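Notebook, Upper School science workshop, Sterncombe
8 April 2015

Back from break. Room was cold, heating came on by second period. Bench power tested on all stations, station four still trips the breaker if both outlets are loaded. Told the office again.

Main job today was getting the ninth grade water unit ready before Conceição Teixeira's section starts it. Her group is 24 students this term, mine is smaller, and we share one set of probes. We agreed that her section goes first and I follow a day behind, so any probe that drifts gets caught before my group uses it. She wants the students to calibrate for themselves. I would have done it for them, but she ran it her way in November and they managed fine, so we'll do the same in both sections.

Calibration notes, conductivity probes. Used the standard from the Neteck kit. The old bottle had been opened last fall and read low on every probe, so I threw it out and opened the new one. With the new bottle all but one probe settled close to where they should. The odd one (yellow tape on the lead) wandered up and down for several minutes and never held. Cleaned the tip, soaked it in distilled, tried again, same thing. Put it in the repair drawer with a tag. If anyone needs a demo of a bad sensor, use that one.

Tap sample from the prep room sink: 300 on the good probes, a little lower on the one with the scratched housing. Pond sample from behind the playing fields: 668. That is higher than I expected and I want to repeat it with a fresh sample. The path by the pond gets salted all winter and the ground slopes that way, so it may be right. Good question to hand to the students without telling them what I think.

Budget. The department has $2815 left for the year after the microscope repair. Américo Louro asked what we would spend it on if it had to be gone by the end of term. My list, in order: replacement probe, two sets of sieves, goggles for the lower school club, and a cabinet with a lock that works. He thinks the cabinet should come first and I can see why. Current one opens if you lean on it. I'll get a price from Carvalho, who did the shelving in the art rooms, and we'll decide when we have it.

Handouts. Conceição rewrote page two of the water packet. The old version asked for a hypothesis before they had seen any water at all, and most of them just copied the example. Now they look at three unlabeled jars first and write what they notice. The data table is still too narrow for ninth grade handwriting – make the columns wider before printing. Also fix the units, it says mg in one place and ppm in another, and we only explain one of them.

Fluruden project. This is the model town the eighth graders started in the fall, for anyone reading who hasn't met it. The river bed leaks at the join again. Louro's students want to seal it with more clay. I suggested they run it once with the leak and measure how much goes missing, then seal it and compare. They were not thrilled, but two of them started drawing up a table so I think it will happen. They need the long trough, which is under the window bench behind the ring stands.

Admissions visitors are coming through next week, probably during the double period. I asked that they come in quietly and stay toward the back. Last time the tour stopped at the sinks and half the class stopped with it. No special display. If the parents want to see what we do, they can see the packet and the jars.

To do before tomorrow:
Print packet once the table is fixed
Label jars A, B, C on the bottom only
Fresh pond sample, take it from the far side
Email Carvalho about the cabinet
Ask Conceição if she still has the spare probe lead

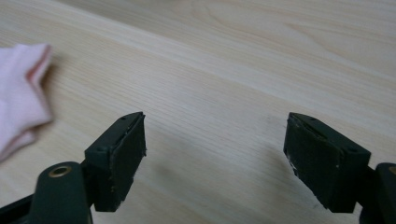
Added after last period: she does have the lead, it was in her desk. Tried it on the yellow tape probe in case the cable was the trouble. No change, so it stays in the drawer. Pond sample will have to wait until morning, the gate was already locked.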